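4.2 Picking a hand-held gripper for the cloth tasks

So, on to the part of the study I had the most fun with. Once the controller question was settled, we still had to decide which hand-held gripper to use for collecting the two-handed cloth demonstrations. We had two candidates on the shelf, the Nasto and the Rarkis, and everybody in the group already had a favorite. Mine was the Nasto (I'd spent most of September with one in each hand, so take that for what it's worth). Tibor Kun was firmly on the Rarkis side, mainly on account of its wider jaw opening.

We ran both pairs through the same 5 tasks: pick up, stretch, fold in half, fold in thirds, and hand over from left to right. Csenge Antal and Dulce Ledesma did most of the demonstrations, I filled in when wrists got tired, and Ferenc Csonka reset the garments between trials, which is a much worse job than it sounds! In total we kept 1431 trials after throwing out the ones where the tracking dropped or somebody started before the recording did.

The stretch task is the one that told the two apart. Picking up a shirt is easy with almost anything that closes. Keeping it taut between two hands is another story, because you can't feel the cloth through the handles the way you'd feel it in your fingers, and you end up watching the wrinkles to judge how hard you're pulling. With the Rarkis, people finished the stretch cleanly in 61 percent of trials. With the Nasto it was 78 percent, and the gap was widest on thin, slippery fabric. I had expected the opposite, to be fair to Tibor, since the wider jaws look like they ought to help.

My best guess is that the difference comes from the clamp tips. On the Rarkis the tips meet at a slight angle, so a thin edge gets held at one point and pivots around it. Rozália Kiss padded a pair with rubber strips from Bíró to see if that would close the gap, and it did help a little, but the strips kept peeling off and we gave up on them after a couple of sessions. A proper molded tip might do better and I'd love to see someone try it.

Weight matters too, more than we planned for. We didn't measure fatigue in any formal way, but the slack in the cloth grew noticeably toward the end of long sessions with either pair. If you're setting up something similar, schedule breaks before people ask for them. Ours came too late.

Figure 3. A garment held between two hand-held grippers over the padded mat. 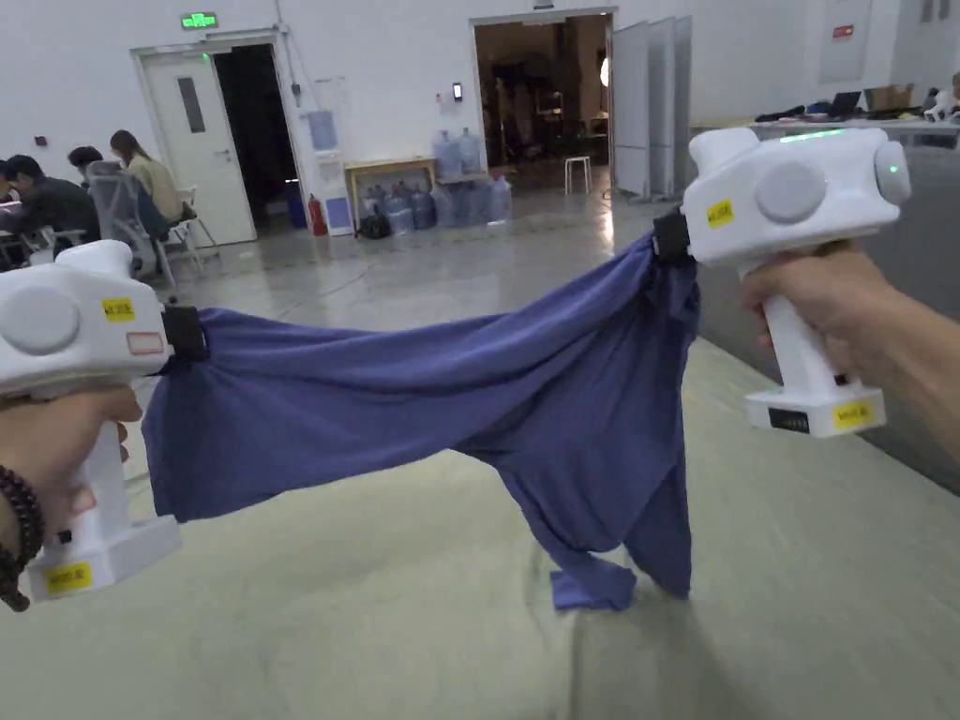 We went with the Nasto pair for everything reported from Section 5 onward, and the Rarkis trials are only used again in the tip-angle comparison in the appendix.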